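The Cable Drawer, Emptied

Every office has one. Ours at Linside held 33 years of good intentions and, by Tsegereda Kassa's count, 1,209 items, which she read aloud at lunch until we agreed to sort them. The job took 2 afternoons in April and one argument over whether a cable with no known purpose is still a cable. (It is. It stays.)

Gallery notes by Tsegereda, complaints by everyone else. The old Starden adapters went to Gebremichael downstairs, who asked for them and has only himself to blame. 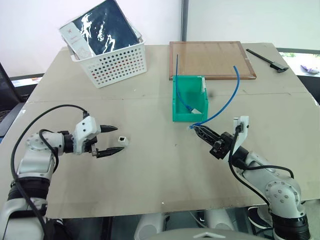
Blue cables, green bin. One small white connector made it in, another is holding out on the tabletop. The basket at the back has a box and something navy in it, neither of them a cable.

Next up: the Jarow cupboard.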